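# Chapter 14: Pipes, Collars and Plastic Bases
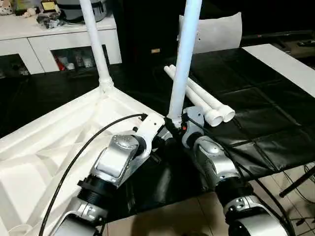 **UNIT 4 · LIGHT HOUSEHOLD ASSEMBLY**

## 14.1 Before the first pipe

In Chapter 13 we worked with flat panels and cam locks. A panel is a patient material. It lies on the floor, it waits for you, and when it is wrong you usually see the mistake at once. Pipes are different. A pipe standing in a plastic base can lean by a very small amount at the bottom, and you will notice it only when the top shelf does not fit.

The opening photograph shows two white pipes standing in a white plastic structure on a black tabletop. Look at the lower ends. One has a small black fitting where it meets the plastic. The other has a ridged collar with a thread, and the collar screws into the structure. Both pipes lean a little. Most of this chapter concerns the lowest few centimeters of such pipes, and very little of it concerns the rest.

Light furniture of this family is sold under many names: shoe rack, plant stand, bathroom shelf, hall rack, utility cart. The names tell you where the seller expects you to put it. For the person who assembles it, they are nearly the same object, a number of plastic levels held apart by pipes. When you have learned one of them well, you can assemble the others with a poor instruction sheet, or with no sheet.

In this chapter you will learn

- to name the parts of a screwed joint and a pushed joint
- to start a plastic thread by hand without damaging it
- to set the pipes of one level straight before adding the next level
- to take a joint apart after it has been standing for a long time

The work for this chapter takes 40 minutes if the parts are already sorted. You need a flat table, a soft cloth, a small square, and a pencil that writes on plastic. A rubber mallet may stay in the box until Section 14.5.

## 14.2 Words used in this chapter

Instruction sheets do not agree on the names of the parts. The Mukano rack, which we use for the practical work, calls its pipes "posts." The Postero stand calls the same part a "tube," and on the last page of its sheet, a "leg." We will use the following words and keep to them.

**Pipe.** The long straight part that carries the load from one level to the next. In our exercises all pipes are 60 cm long.

**Base.** The lowest plastic level. When we speak of any level, and it is not important which one, we say **tray**.

**Socket.** The hole in the base or tray that receives the pipe or its fitting.

**Collar.** A ring with ridges or a thread at the lower end of the pipe. Ridges on the outside are there for the fingers. A thread is there for the socket. Some collars have both, and beginners often confuse the two.

**Fitting.** Any separate small part between the pipe and the base. It may be pushed, screwed or glued.

**Seat.** The place where the pipe stops. A pipe is seated when it cannot go further down without force.

The word "seated" will appear on almost every page from here. Please do not read it as "tight." A joint can feel very tight and still stop half a turn above its seat. This happens when the thread was started at an angle, and it is the most common fault in student work.

## 14.3 Two kinds of joint

### The screwed joint

A screwed joint has a thread on one part and a matching thread in the socket. It holds against pulling, so a tray can be lifted by its pipes if the maker permits it. It is slow to assemble, and it needs a clear space around the pipe for the hand.

Plastic threads are large and soft compared with the metal threads of Chapter 9. They forgive dust, and they forgive a collar that is slightly oval. They do not forgive a crossed start. When a metal thread is crossed, you feel a hard stop and you go back. A plastic thread lets you continue, and it cuts itself a new and wrong path while you turn.

### The pushed joint

A pushed joint holds by friction, sometimes with the help of a small lip. It is quick, and for a very light rack it is enough. Its weakness is that the depth depends on the person who pushes. Four pipes pushed by the same hand on the same morning can stand at four different heights. For this reason we mark the depth with a pencil before we push, and we compare all the marks after.

Many products mix the two. A pipe may be pushed into a fitting, and the fitting screwed into the base. In this case treat them as two joints and finish the screwed one first.

## 14.4 Starting the thread

Place the base on the table with the sockets facing up. Wipe each socket with the cloth. Small crumbs of plastic remain there from the molding, and one of them under a collar is enough to make the pipe lean.

1. Hold the pipe upright in the socket with one hand near the bottom. The other hand steadies the base.
2. Turn the collar slowly **to the left**, the opening direction, until you feel a small drop. The two threads have now found each other.
3. Without lifting the pipe, turn to the right. The first full turn should need only two fingers.
4. Stop after this turn and look at the pipe from the front, then from the side.
5. Continue to the seat. Do not use pliers.

If step 3 needs more than two fingers, go back to step 2. It is not a loss of time. A stripped socket cannot be repaired well, and in most racks the socket is part of the tray, so the whole tray must be ordered again. In the Mukano catalog the base has the order number 2833, and our school in Praltdale knows this number by heart.

> **A note on leaning.** A pipe that is only started in its thread may lean and still be correct. The play between the threads disappears in the last turn. Judge the angle two times, once after the first turn, when a strong lean is a warning, and once at the seat, when even a slight lean must be examined.

Long pipes make every error larger. If the collar sits 1 mm too high on one side, you will hardly see it at the base. At the top of a long pipe the same error can be wide enough that the next tray must be forced on. Do not force it. Forcing the upper tray hides the fault by bending the pipe, and the load will later come down on the wrong side of the joint.

## 14.5 The order of work

Students like to finish one corner completely and then go to the next. With panels this is a good habit. With pipes we ask you to work across the base: start all the pipes by one turn, check them with the square, and then bring each of them down to its seat. Begin with one corner and continue with the corner opposite to it.

When the pipes of the first level are seated, set the second tray on top without pressing. A good set of pipes accepts the tray under its own weight, or with light pressure of the palm. Only now may you take out the mallet, and only for pushed joints. Lay the cloth over the plastic and strike above each pipe, never in the middle of the tray.

The Sembiring method, which some of you will meet in older workshops, builds the rack upside down, starting from the top tray. It is useful when the base has wheels, and we return to it in Section 14.8. For the first exercise, please build from the base upward and leave the second tray off until your pipes have been checked with the square.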